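I finally got around to Istdale, the slow mystery set in a ferry town that my sister has been pushing on me since June. It runs 101 minutes, and I will tell you right now that I paused it twice in the first half hour, once for tea and once because I had lost track of who was married to whom.

Lotte Peeters plays the harbor clerk who finds 600 unsent letters in a locked office, and she is wonderful – tired, funny, a bit sharp with everybody. I could have watched her read letters all evening. The trouble is the script keeps dragging her off to chase a man named Grindley, and he is the dullest villain I have met in years (my sister disagrees, loudly).

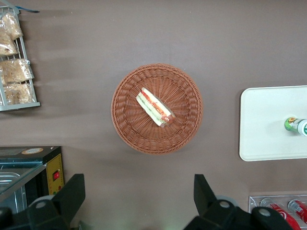 A wrapped sandwich in the round basket.

Things pick up a lot once Paracha, the retired ferry captain, comes into it. He and the clerk have a long talk on the night boat, maybe 10 minutes of it, with hardly any music, and I forgot my tea completely! I do wish the ending had trusted that quiet mood a little more. There is a chase, and a fire, and then a second ending after the first one.

Still, I'd say give it a go if you like your mysteries gray and rainy. Next up is Firetti, which my sister says has even more boats in it, and she has promised to keep quiet until the credits.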